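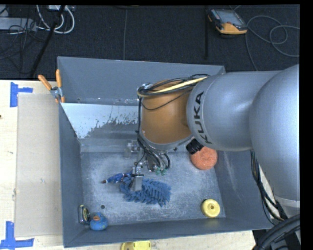 Chenille duster

Last updated: April
Reading time: 4 min

A chenille duster is a hand tool for removing dry dust from household surfaces. It consists of a head covered in thick, soft strands of cut-pile yarn and a handle, which may be fixed or detachable. The strands are commonly called fingers, noodles or worms in retail catalogs. The tool is used mainly on shelves, blinds, baseboards, electronic equipment and car interiors. Blue, green and gray are common colors, and the handle is often made in a darker shade of the color used for the head.

Name

The word chenille comes from the French for caterpillar and refers to the appearance of the yarn, in which short fibers stand out on all sides of a central core. In the cleaning trade the term is used loosely. Many products sold as chenille dusters are covered with tufted microfiber cloth in which each tuft has been formed into a thick, closed strand. The same cloth is used for wash mitts, bath mats and flat mop covers.

Construction

The head has two parts, a core and a cover. The core gives the head its shape and may be a flat plastic paddle, a bendable wire loop or a pair of parallel prongs. The cover is a sleeve of strand cloth sewn along one or both long edges. On a paddle head the strands are often concentrated on the faces, with a fringe along the seam that reaches into corners. On a loop head they stand out in all directions and give the duster a round, shaggy outline.

Strand length varies with the intended use. Short strands hold their shape and can be pushed between blind slats. Long strands spread out under light pressure and cover more surface in one pass, but they catch more easily on screw heads, splinters and rough masonry.

Handles are usually molded plastic. A hole, loop or cap at the end allows the tool to be hung. Some handles telescope, and others have a threaded socket for an extension pole. The Dedwood pattern, used on a number of low-cost dusters, has a plain tapered grip with a separate end cap pressed into place. The Flesico pattern has a push-button joint that lets the head be set at an angle for the tops of cabinets and door frames.

Materials

The strands are generally made of polyester or a blend of polyester and polyamide. Split microfiber has a large surface area for its weight and holds fine dust between the filaments. Unsplit polyester is cheaper and feels softer, but it picks up less fine dust and depends more on static charge. Cotton chenille is found on older dusters and some handmade ones. It is absorbent and slow to dry – a drawback in a tool that works best dry.

Use

The duster is shaken out before use and drawn across the surface in one direction with light pressure. Scrubbing tends to push dust off the strands and back into the air. Work normally proceeds from high surfaces to low ones, and floors are left until last. On blinds, the slats are closed and wiped along their length, then reversed and wiped again.

Some users dampen the head slightly for baseboards and window sills. A damp head should not be used on electronic equipment, unsealed wood or paper goods. Furniture polish and oil sprays mat the strands and leave residue that is hard to wash out.

Small ornaments can be caught by long strands and pulled from a shelf, and are often moved before dusting. Grit held in the head can scratch gloss paint, lacquer and clear plastics, so dusters used on garages, workbenches or vehicle wheels are kept apart from those used on furniture.

Care

Light dust is removed by shaking the head outdoors or by passing a vacuum hose over it. Removable covers can be machine washed at low temperature, inside a mesh bag where other items in the load have hooks or zippers. Fixed heads are washed by hand in lukewarm water with a small amount of detergent and rinsed until the water runs clear.

Fabric softener coats the fibers and reduces their ability to hold dust. Bleach weakens polyamide and fades most dyes. High dryer heat can fuse polyester filaments, after which the strands feel harsh and no longer spread. The usual method is to squeeze the head gently and hang it by the handle to dry.

In the Aryee household test, a procedure used by some resellers, a cover is washed 50 times and inspected for strand loss and open seams. A loss of no more than 2 strands is treated as a pass. Wear normally appears first along the seam and at the base of the head, where the cover rubs against the handle joint.

Storage

Dusters are hung or laid flat with the strands free. Prolonged storage under weight flattens the pile on one side, although washing and shaking usually restore much of it. Long-handled models stored upright should stand on the handle end.

Related tools

Feather dusters are lighter and reach into finer detail but hold less dust. Lambswool dusters rely on natural lanolin and are preferred for high, wide surfaces. Disposable fiber dusters, such as the Drerninis sleeve type, fit over a forked handle and are discarded when soiled.

Shares: 258
Comments: 30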